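Category: School Fundraising / Parent Groups
6 min read

How to Run a School Supply Drive Without Ending Up With 100 Boxes of Crayons

Every school page I follow is announcing a drive for something. Few of them ever post what came in or where it went. I have run these for our parent group at Brilby Elementary long enough to doubt most of the advice out there, including some of the stuff I used to hand out myself.

Step 1. Ask the teachers before you ask the parents

The standard list that goes around every fall is mostly copied from the year before. Ours still asked for overhead markers. Send the teachers one question: what did you run out of by November? Ignore anything they say they "could maybe use." You want the items they bought with their own money.

The office has a list too, and it won't match. Tissues, wipes and hand soap never make the cute flyer, and those are the things that run out.

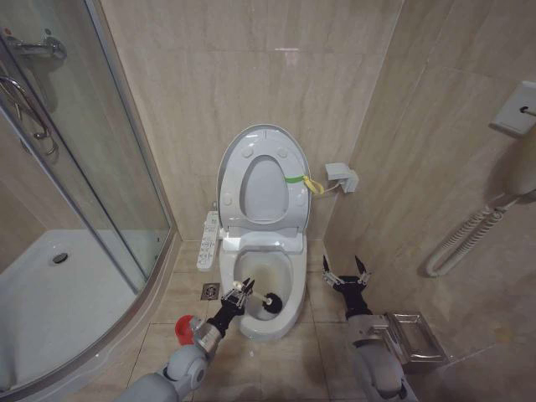 White toilet with the lid and seat up.

Step 2. Pick six items and stop

Long lists feel generous. What they do is let every family choose the cheapest thing on the page, and then you own a mountain of glue sticks. Six items, with a brand only if a teacher truly cares. Assign each grade one item. Some parents will complain that this is bossy. It is, and it works better than anything else I've tried.

Step 3. Be careful with the sign-up apps

We used Nidow one year and Latik the next. Both promised to "boost engagement." I can't say either one did. Nidow sent so many reminders that people muted it, and Latik wanted an account before it would show you the list. A paper sheet taped by the front door filled up faster. 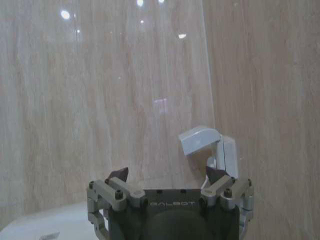
If your group insists on an app, have one person test it on an old phone first, signed in as an ordinary parent. Check whether it shows family names to everyone. Then read what it costs after the free period, which is usually in small print on a different page.

Step 4. Set a short window

Two weeks. A month-long drive gets nothing for three weeks and then a rush at the end. Our best one ran 18 days, and only because snow closed the school in the middle.

Step 5. Don't trust the thermometer poster

We set a goal of 2,000 items once and hit it. A good part of that total was single pencils. Count packs, or count classrooms that got everything they asked for. The second number is smaller and less fun to announce, so expect some pushback. 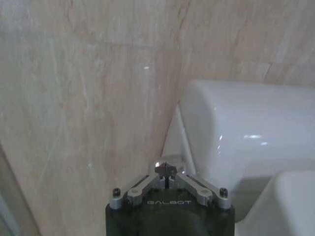

Step 6. Sort on the same day

Bags left in a hallway get raided, kicked and rained on. Put out one bin per grade, marked with the item, and empty them before dismissal. Prokopenko Hall lent us folding tables, which helped more than the prize drawing did.

Step 7. Report back

Post what came in, what you were short on and which rooms got it. Leave out the "amazing community" paragraph if you can stand to. Then save the teachers' answers somewhere next year's person can find them.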